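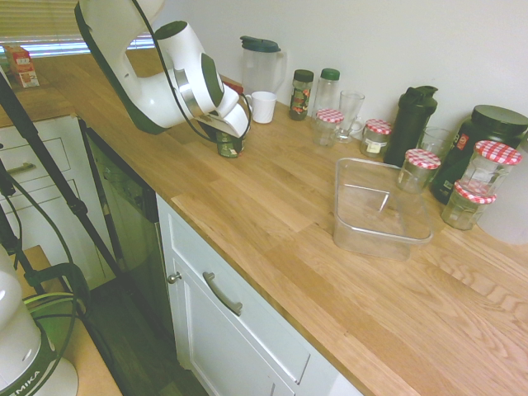

Jars along the wall, clear bin waiting in the middle of the counter.

My kitchen counter has a way of filling up between one weekend and the next, and I suspect yours does too. A pitcher gets rinsed and parked at the back, a spice jar comes out for soup and never goes home, and before long you are chopping onions on a patch of wood the size of a paperback. I used to fight it with big Saturday clear-outs (exhausting!). Now I do a small sort on Tuesday evening, 30 minutes with the radio on, and one clear plastic bin does most of the work.

What you need

A clear rectangular bin, a damp cloth, a dry towel, and a bit of free shelf. I like a bin with no lid, low enough that you can reach in without knocking things over. My friend Iman Benjelloun swears by the Prelleo ones, but any see-through box the right size for your cupboard will do.

Step 1. Push everything to the back

Line it all up against the wall, tall things and short things together, and don't try to be clever about the order yet. You want the middle of the counter free so the bin has somewhere to sit. Wipe that middle part now while you can get at it, going along the grain if your counter is wood like mine.

Step 2. Pull out the families

Look for things that match. I have five little jars with red-and-white checkered lids, and for the longest time they lived in five different corners of the kitchen, which drove me a bit mad. Matching jars stack and line up so nicely that it's a shame to split them. Spices make another family, and drinking glasses another.

Step 3. Try the bin before you fill it

Set the empty bin down and stand one or two things inside, just to see how they sit.

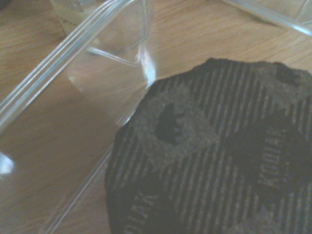

Leave enough room to get your fingers around whatever goes in the corners, or you'll be tipping the whole bin out every time you want the cinnamon. If something wobbles, move it next to a wall of the bin and put its neighbor up close.

Step 4. Load the heavy things first

Cans go in at one end, then jars, then the light odds and ends. Turn the labels outward as you go, so you can read them through the side. Really big tubs are better off on a shelf of their own.

Step 5. Put the bin away, then the strays

Slide the bin into its spot in the cupboard. Glasses go back with the glasses, cups with the cups. Anything you can't place gets a week on the windowsill, and if I haven't touched it by the next Tuesday I offer it to my neighbor Driss, who has taken home more of my spare pitchers than I'd like to admit.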